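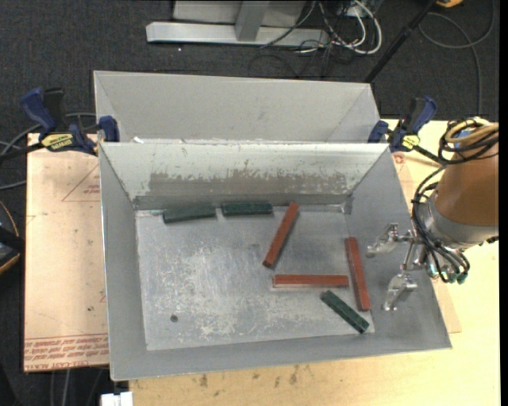 Red and green blocks in a metal bin. The red ones are longer and thinner.

Why Do Metal Things Get Scratched?

Print this page | E-mail to a friend
20 shares | 3 comments

Look at the bottom of an old metal bin, a baking pan or a slide at the playground. It has lines on it. Some are thin and pale, and some are wide and cloudy. The metal probably looked smooth when it was new, so where did the marks come from?

Each mark is a place where something rubbed or bumped the metal. This slow rubbing away is called wear. Wear happens to almost everything people use: shoes, coins, stairs, pencils and bins.

What is sheet metal?

Many bins are made from sheet metal. Sheet metal is metal that has been pressed between heavy rollers until it is flat and thin, a bit like dough under a rolling pin. A worker or a machine cuts the sheet into a shape and folds it. The corners are joined, and the line where two pieces meet is called a seam.

The walls of a bin do not always go straight up. The bin with the blocks has walls that slope outward, so it is wider at the top than at the floor. Sloping walls have two good points. Things that land on the slope tend to slide down to the middle, and it is easier to reach inside.

How a scratch is made

Metal looks smooth, but under a microscope it has tiny hills and valleys. When a block slides across it, the hills on the block push against the hills on the metal. The push that slows sliding things down is called friction.

If the block has a bit of sand or grit under it, the grit can be harder than the metal. Then it cuts a little groove - that is a scratch. A scratch often looks paler than the metal around it, as light bounces off the groove in a different direction.

A scuff is wider than a scratch. It is made of many small scratches close together, and it looks cloudy. A smudge is different again. It is dirt, grease or fine dust sitting on top of the metal, and you can often wipe it off. You cannot wipe off a scratch.

What about the worn patch?

The far wall of the bin has a big brownish-gray patch with a flaking edge. Some metal is painted or coated to protect it. When things hit the same place many times, a coating can crack and come off in flakes. The edge of a patch like that is ragged, as flakes do not break in straight lines.

If the bare metal underneath is steel, air and water can turn it to rust. Rust is reddish brown. Not every brown mark is rust, though. It may be dirt, or an old layer of paint.

Do blocks wear too?

Yes. When two things rub together, both of them can change. One of the green blocks has light nicks on it. A nick is a small cut or chip. Softer things usually wear faster than harder things, which is why a chalk stick gets short and the chalkboard does not.

Try it yourself

You need an old metal tray that a grown-up says you may scratch, a wooden block, an eraser and a pinch of sand.

1. Slide the eraser across the tray ten times. Look for marks.
2. Do the same with the block.
3. Sprinkle the sand on the tray and slide the block over it again.
4. Wipe the tray with a damp cloth and look at it near a window. Tilt it slowly.

Which marks wiped off? Which ones stayed? Draw the tray before and after, and keep the drawings in your notebook.

Words to know

Coating - a thin layer that covers something
Friction - the push that slows things down when they rub
Seam - a line where two pieces are joined
Wear - slow damage from use

Next in the Drikent How Things Age pages: Why Does Paint Peel?

Print this page | E-mail to a friend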